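Home Guides Series Contributors Contact

Search guides Enter a keyword Go

Preparing English Subtitles for a Short Web Drama

Guidance for contributors to the Lolto subtitle library
Prepared by Gisela Meinecke and Adom Baidoo
Updated 2021-05-19
6 min read

This guide sets out the procedure for contributors who prepare English subtitles for web dramas of a few short episodes. It applies to all new work sent to the Lolto library, including series first shown on Iviten. Contributors working on full-length television dramas should use the separate guide for long series, which has different rules on credits and recaps.

Before you begin

Check the series page to confirm that no other contributor has reserved the title. Reservations are made by episode, and a contributor may hold no more than four episodes at one time. If the title is free, complete the reservation form and wait for confirmation before starting work. Confirmation is normally sent by Nelly Sotelo, who also supplies the working copy of the episode and the dialogue list where the producer has provided one.

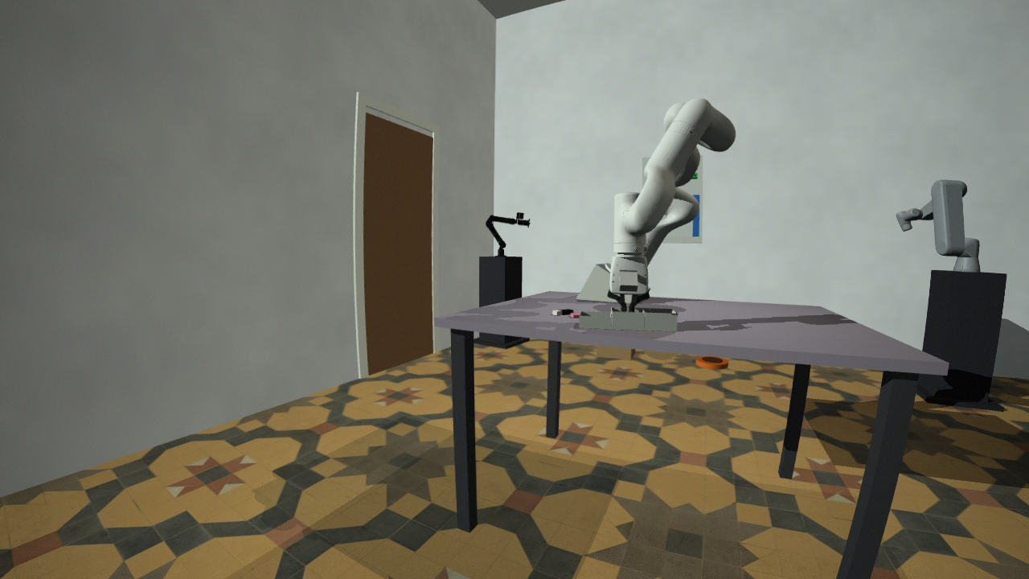

The dialogue list should be treated as an aid only. Lists are often drawn up before the final edit, and lines may have been moved, shortened or dropped. Where the list and the episode differ, follow the episode and record the difference in your notes. Working copies must not be passed on to anyone outside the library.

Watch the episode once from beginning to end without typing. On the second viewing, write down the names of all speaking characters, how they address one another and any terms that will need to be consistent across the series. A student who calls an older student "sunbae" in the first episode may switch to a first name by the third, and viewers will expect to notice the change.

Step 1. Set up the file

Open a new file in the subtitle editor and save it under the series title and episode number. Set the maximum line length to 42 characters and allow no more than two lines on screen. Files made with the older Landero template may still be used, but the opening credit must be replaced with the current wording.

Enter the episode's frame rate by hand. The editor will suggest a value, and this value is sometimes wrong for episodes supplied in parts. A file with the wrong frame rate begins in good order and drifts later, so check a line of dialogue near the end before continuing.

Step 2. Mark the timings

Mark all timings before translating. A subtitle should appear when the speaker begins and leave shortly after the speaker finishes. It should not remain over a change of shot unless the speech itself continues.

Very short replies may be held a little longer than the sound. Two quick speakers can share one subtitle, each on a separate line and each introduced by a dash. Songs on the soundtrack are timed only when the words matter to the story; the opening and closing themes are covered by a separate file.

Contributors often ask how many subtitles an episode should contain. There is no target. The third episode of Manolakis, a campus romance with a good deal of argument in it, came to 316 subtitles, and a quieter episode of the same length may need far fewer.

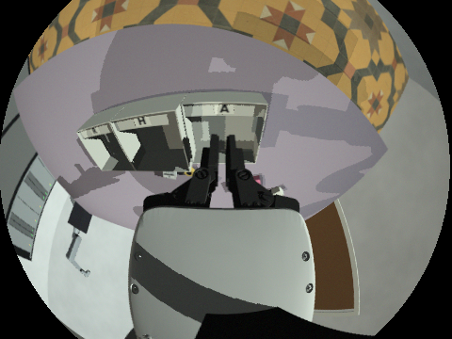
Step 3. Translate the dialogue

Write as people speak. Contractions are preferred, British spelling is required, and slang should be of a kind that will still be understood in a few years. Do not add jokes that are absent from the original, and do not soften an insult.

Forms of address should be handled in one of two ways. They may be kept, in which case they must be kept throughout the series, or they may be carried by the tone of the English line. State your choice at the top of the notes. When several contributors share a series, the person who reserved the first episode decides - any objection should be raised with Fouad Bataineh before the second episode is started.

Family names come first where the speaker places them first. Spellings of characters' names are taken from the producer's own English materials if these exist, even where another spelling is more usual.

Step 4. Deal with text on screen

Phone messages, notices, shop signs and chapter titles are translated when the viewer needs them to follow the story. Place the translation at the top of the picture if someone is speaking at the same time. Messages exchanged between the two leads should always be translated in full, as web dramas rely on them heavily and the plot may turn on one line.
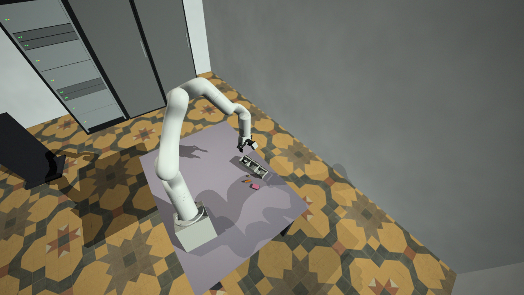
White robot arm on its pedestal, with the black gripper at the end of the wrist.

Do not translate product labels or writing on clothing. If a sign is on screen too briefly to be read, translate only the part that matters and note that the rest has been left out.

Step 5. Write the description notes

Since last October, each episode has also required a short set of description notes for viewers who cannot see the picture clearly. The notes are read aloud in gaps in the dialogue and must be brief. The full set for an episode may not exceed 400 words. 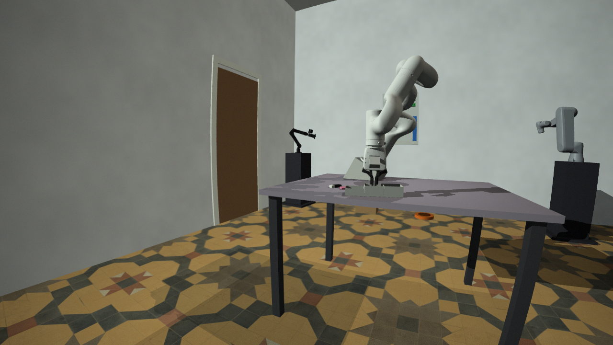 A description note is written in the present tense and names only what the listener needs at that moment. Begin with the person or object that is acting, then give the action, then the place. Avoid camera terms and avoid guessing at feelings. The same order serves for objects as for people: "A white robot arm points its gripper straight down into a long, low grey tray" is a complete note, and the pale back wall can be left out of it. If the gap is shorter still, the colour of the tray may also go.

Names should be withheld until the drama itself has given them. Until then, use a plain and consistent label such as "the girl in the green coat".

Step 6. Check and submit

Leave at least one day between finishing the file and checking it. Play the episode through at normal speed with the sound on, and then again with the sound off. The second pass is the more reliable one for finding lines that cannot be read in the time allowed.

Before submitting, confirm the following:

- no subtitle overlaps the one after it
- names match the series list
- the opening credit uses the current wording
- the notes file carries the same title as the subtitle file
- all queries are marked with the time at which they occur

Files are sent through the contributor page and not by email. A checker is assigned within a week and will return the file with comments, which must be answered within 30 days. If no answer is received in that time, the reservation lapses and the episode is offered to another contributor.

Corrections after publication

Viewers may report errors through the series page. Reports are passed to the original contributor first. Minor corrections, such as a missing full stop, are made by the library without notice; any change to the meaning of a line is agreed with the contributor.

Questions on timing and file setup should be addressed to Adom Baidoo. Questions on description notes should be addressed to Sofia Vasilakis, quoting the series title and episode number.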